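Course handout 7: Collecting demonstrations for a table-top arm

Contents: 7.1 Purpose. 7.2 What one demonstration contains. 7.3 Laying out the table. 7.4 Operating rules. 7.5 Checking and labelling. 7.6 Work to hand in.

7.1 Purpose
Handout 6 dealt with the learning method and took the training set as given. This one deals with where the set comes from. A policy trained by imitation copies what its operators did, including their hesitations, so most of the faults seen in the Stisum exercise can be traced to the recordings. The network was the same for every group; the results were not.

7.2 What one demonstration contains
One demonstration is a single attempt at a single instruction, from the home position back to the home position. It holds the wrist camera stream, the joint angles, the gripper opening and the instruction as a line of text. All four share one clock. If the clock check fails at the start of a session, stop and restart the recorder; the streams cannot be lined up afterwards by eye.

The course set, Rustent, holds 2,244 demonstrations from 49 sessions. It is kept on the Groen server and is read-only for students. Your own recordings go in your group folder.

7.3 Laying out the table
Each layout has targets and clutter. Targets are the objects named in the instruction. Clutter is everything else, and it stays on the table during recording. In the cube tasks the targets are plain coloured cubes, and the clutter is tableware: a black tray with chopsticks and white spoons in it. Change the positions of both between attempts. If only the cubes move, the policy can learn the tray as a landmark and will fail when the tray is turned.

Two properties of the clutter matter here. Dark chopsticks on a dark tray give weak edges, and glossy spoons give highlights that shift as the wrist moves. Keep some cubes near the tray and some well clear of it. The wrist view below belongs to the pink cube task, with the fingers beside the target and part of the cube hidden by the left finger.

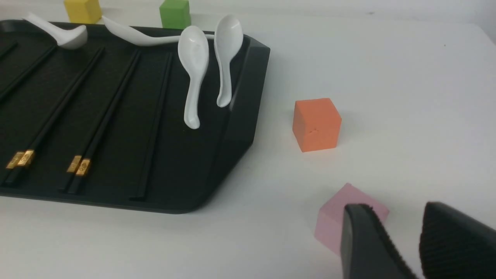

7.4 Operating rules
1. Read the instruction aloud before moving the arm. Then start recording.
2. Approach at a steady speed. Do not pause above the target to think; plan the grasp first.
3. Bring the open fingers down with the target between them. A cube that is partly hidden in the wrist view is acceptable — a cube that is wholly hidden for the whole approach is not.
4. If a grasp misses, open the gripper, lift and try once more within the same recording. Mark it as a recovery.
5. If clutter is knocked over, finish the attempt and mark it as disturbed. Do not reach in by hand while the recorder is running.
6. Return home before stopping.

Record 16 attempts per layout, then change the layout. Swap operators at that point too, so that layout and operator do not stay tied together for a whole session.

7.5 Checking and labelling
Play every recording back at normal speed on the day it was made. Give it one of four labels: clean, recovery, disturbed, reject. Reject is for dropped frames, a wrong instruction or a second missed grasp. Rejected files are kept but left out of training.

Split the data by layout when making the test set. A random split over attempts puts near-copies on both sides and gives a score that means very little (see the Pistondale results in handout 5, table 2).

7.6 Work to hand in
(a) Your layout sheets and label counts.
(b) One page comparing a policy trained on clean attempts only with one trained on clean and recovery attempts.
(c) The three worst failures on your test layouts, each with a likely cause in the training data.

Files are due before the October practical.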